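Drolladstead Neighbors list
Subject: Re: where to hold the June swap day?
From: Naomi Odera
Date: 2020-01-11

Hello all, and a happy new year to those I haven't bumped into yet!

Godfrey Kirui wrote:
> I've been thinking about the swap day. The hall was far too tight
> last June, and people were passing chairs over each other's heads.
> Could we go outside this time? I'd like 36 tables if we can get
> them. Does anyone know how the big paved yard at Drestbridge would
> do, and whether it's level enough for the trestles?
> Godfrey

Godfrey, what a good idea, and I'm so glad you brought it up before we'd all settled into doing the same thing again. I walked over to Drestbridge this week with Thanasis (he brought a flask, bless him) and we had a good long wander and far too much talk about table legs.

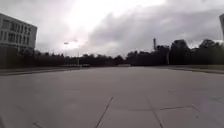

My vote is for the yard, with the tables in long rows and plenty of room between them for strollers and for people carrying lamps. I paced it out in my head as three rows, but Kipchumba is better at this sort of thing and I'd happily hand him the pencil. The slabs are nice and large, so we could use the joint lines as a guide for the rows and save ourselves all that chalk. There is a crack running across a few of them, with a little kink in it, and I'd keep table legs and small wheels away from there. I'd also like the tea table over on the side with the white building and the trees.

As for money, the office wants 400 for the day, plus a deposit of 30 that we get back if we sweep up. Dennis, could you ask whether that covers the restrooms? I forgot — I was busy admiring the space.

We'll want a plan for rain too. Bakilana lent us 5 canopies for the plant sale and I'm sure they'd do it again if we asked early.

Do write back with your thoughts, even grumpy ones.

Warmly,
Naomi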